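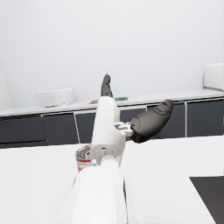
The simulated kitchen in the Zavavano practice kit, with the arm at the table and the can partly behind the wrist.

If you bought the Zavavano kit from Nader and you're itching to get the arm picking things up, I'd ask you to hold off for one evening and spend it in the simulator first. I know, I know, the real thing is sitting right there in its foam. But the practice kitchen comes with the kit at no extra charge, and an hour or two in there will teach you more about lining up a grasp than a week of knocking soup across your workbench (ask me how I learned that!).

What you'll need

A computer with 40 GB of free disk space, the license key from the inside of the box lid, and a mouse with a wheel. You can do it on a trackpad, but you won't enjoy it. The kit costs $1,365 at the moment, and the key covers two machines, so go ahead and put it on the laptop too.

Step 1. Load the kitchen

Open the launcher, choose Practice Rooms, and pick Kitchen Table. The first load is slow. Mine took around 49 seconds, and the progress bar sits still for a good part of that, so don't close the window the way I did. When it's ready you'll be looking over the white table toward the counter and the gray cabinets.

Step 2. Find your can

The can with the red and white bands is the one we want. From the default view the wrist housing blocks a good part of it, so hold the mouse wheel down and swing the view slowly to the left until you can see the whole label. Save that view with Shift+1. You'll be coming back to it a lot.

Step 3. Slow everything down

Go to Motion, then Speed, and drag the slider to the lowest setting. Vasilis Milošević, who taught the beginner class I took in Dernport, made all of us stay there until we had ten clean grasps in a row, and I grumbled about it the entire time. He was right, of course.

Step 4. Open the fingers and come in level

Type 348 in the Approach Angle box and press Enter. That's the number I settled on for this room after a lot of fiddling, and yours may end up a few degrees off. Open the gripper all the way, then move toward the can in short taps of the arrow key. Switch between your saved view and the top view every few taps. If one finger is going to touch before the other, back out and turn the wrist a little. Pushing on through only tips the can.

Step 5. Close, wait, lift

Press C to close. Give it a full second before you lift, as the contact readout needs a moment to settle. Then raise the arm straight up with Page Up, a hand's width or so, and hold it there. If the can slips, press R to reset the room and try a slightly lower grip.

Once you're comfortable, save the run under File, Export Path. The Stojanovska add-on can read that file too, though I've only tried it with the version that came out in May, and you'll have to re-enter the speed by hand.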